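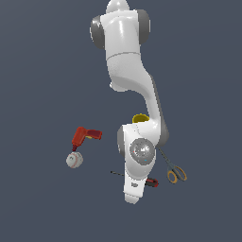

How much can you safely take off a neglected old apple tree in one winter?

About a fifth of the canopy at most, and less than that if the tree is very old or already looks poorly. Spread the rest over three or four winters.

Re: [vovcombe-orchards] Overgrown tree behind the house, where do we begin?
From: Yeison Ospina
Date: 02/03/2025

Dear Buppha, and dear all,

I've put the short version at the top for those of you who read these on the bus, and now I'm going to give you the long version, as you all knew I would. Do make a cup of tea first.

Welcome to the list, Buppha! It was lovely to read your message, and I'm only sorry it has sat for a few days without a proper reply. We have had my wife's sister staying and I've hardly been near the computer. I've left your message in underneath so that anyone who missed it can see what we're talking about.

Buppha Saithong wrote:

> Hello everyone,
>
> I joined last week after seeing the card in the post office window. We moved to Vovcombe in November and have inherited a garden with one enormous apple tree in it. I don't think it has been touched for years. The middle is so thick with upright shoots that you can't see through it, even with no leaves on, and there are two big branches that cross and have rubbed each other raw. It had a few apples still hanging when we arrived, yellowish with a rough brown patch round the stalk, sharp but nice in a crumble.
>
> Our neighbour thinks it's a Vellness. My husband wants to cut the whole thing back hard and start again, as it is blocking the light from the kitchen. I'd rather not lose it. There is also a hollow near the bottom of the trunk that I can get my arm into up to the elbow. Does that mean it's dying?
>
> I've also been given a tin of Urex by the same neighbour for painting on the cuts. Should I use it?
>
> Sorry for so many questions in one go. I have never looked after anything bigger than a geranium.
>
> With thanks,
> Buppha

Never apologise for questions. Half of us joined because we'd inherited a tree and were frightened of it.

First, please hide the saw from your husband for the time being. I say this with great sympathy, having done precisely what he wants to do to a perfectly good Bramley when I was thirty-one and knew everything. I took off nearly half of it one January weekend and felt terribly pleased with myself. The tree's answer was to throw up a great thicket of shoots, straight as broom handles, hundreds of them, and for the next four years I had more shade than before and no apples to speak of. From what you say about the middle of yours, I would guess somebody did the same thing to it a good while back and then gave up. Those upright shoots are water shoots and they're what an apple tree does when it has had a fright.

So, go gently. Start with anything dead. Dead wood doesn't count towards your fifth, so you can take out as much of it as you find, and on a tree like yours that alone may let in more light than you expect. If you aren't sure whether a branch is dead, scratch a bit of bark with your thumbnail. Green underneath means it's alive. Then look at your two crossing branches and pick one to keep, the one that's heading outwards. If the other is thicker than your wrist, I'd let that be your only large cut for this year.

After that, thin some of the water shoots. Don't clear the lot! Take out perhaps a third of them right at the base, choosing the ones in the very centre, and leave the better-placed ones to settle down into proper branches. You can do more of these in the summer, in July or early August, when the tree is far less inclined to grow them all back again. I was taught this by an old boy at Garba Farm who did all his water shoots in the week after the village fête and wouldn't hear of any other time. I've never kept to it as strictly as he did, but his trees were a good deal tidier than mine.

As for timing, you've still got a little while. We are at the tail end of the season now and I'd want to be finished before the buds start to move, so another couple of weeks if it stays cold, less if we have one of those silly warm spells. If you miss it, leave it. The tree has waited years and can wait until next winter.

Now the big cuts. Please don't saw a heavy branch straight through from the top. It'll drop before you're through and tear a long strip of bark down the trunk with it, and that does more harm than all the neglect put together. Cut a little way in from underneath first, a foot or so out from the trunk. Then cut down from the top, slightly further out again, and the weight will come away cleanly. That leaves you with a stub, and you can take the stub off at your leisure. Don't cut it flush with the trunk. Look for the swollen ring where the branch joins (some people call it the collar) and cut just outside that. The ring is where the healing comes from.

Which brings me to your tin. Urex was in every shed in the county when I was a boy and my father swore by it, and painted it on with an old shaving brush. I wouldn't bother. The general feeling nowadays is that a clean cut left open to the air does better than one that's been sealed up with the damp behind it. I do know that one or two on this list feel differently and I expect I shall hear from them by teatime. Thank your neighbour warmly all the same and put it on a shelf. A neighbour who turns up with things in tins is well worth having.

The hollow. Don't worry too much about the hollow. An old apple rots in the middle as a matter of course and the living part is all in the outer few inches, so a tree can be as hollow as a drainpipe and crop every year. What I would look for is whether it leans, whether the soil has lifted on one side, and whether there's honey-coloured toadstool growth round the base in the autumn. If you find any of those, get somebody in to look at it before anyone goes up a ladder. Otherwise leave the hollow alone. Please don't fill it with cement, which used to be the fashion, and don't scrape it out either. You may well have something living in it. We had a family of blue tits in ours for 6 springs on the trot.

And so to what it is. I'm not certain your neighbour is right, I'm afraid, though he may be. A Vellness ought to be yellow, and it does have that roughness round the stalk, so that's all to the good. But I've always known it as an early fruit that drops by the middle of October and goes woolly if you so much as look at it. Anything still hanging in November and fit for a crumble sounds to me like a later cooker. The name is a very old one here. It's in the 1794 tithe notebook, spelt with one L, with a line about "the Velness trees behind the chapel", and I have spent more evenings than my wife would like trying to work out which chapel.

The best thing would be to keep three or four good apples back this autumn, with their stalks on, and a few leaves from the same branch, and bring them along to the identification table. Don't polish them. Everybody polishes them and it takes off the bloom, and the bloom can be a help. If it does turn out to be a Vellness we would dearly like to take some grafting wood from it, with your permission. There are so few left that I could walk you round the ones I know of in an afternoon, and one of those is really only a stump with ambitions.

On the matter of light in the kitchen, you might suggest to your husband that lifting the lowest branch on the house side could make more difference than anything done to the top. Stand at the sink while he's out there with a long cane, and have him point at branches one after another until he hits the one that's in your way. It takes two people and some shouting through the window. We did it at our last house and found that the real culprit was a lilac.

A few bits for everyone else while I'm here. The long-handled pruning saw is back with me and has been sharpened, so shout if you'd like it. Whoever borrowed the tripod ladder, could you let me know you've got it? I don't need it back, I'd just like to stop looking for it. And the rootstocks have come and are heeled in at the bottom of my vegetable patch under an old blanket. If you put your name down for one, come and fetch it soon, preferably before I need the ground for my broad beans.

Buppha, if you'd like company for that first big cut, I'd be very glad to come over and hold the other end of something. Any dry morning would suit me. I can be persuaded to stay for crumble.

With all good wishes to you both,

Yeison

P.S. Keep the prunings if you've anywhere to stack them. Apple wood burns beautifully once it has dried for a year or two, and the twiggy bits make very good pea sticks.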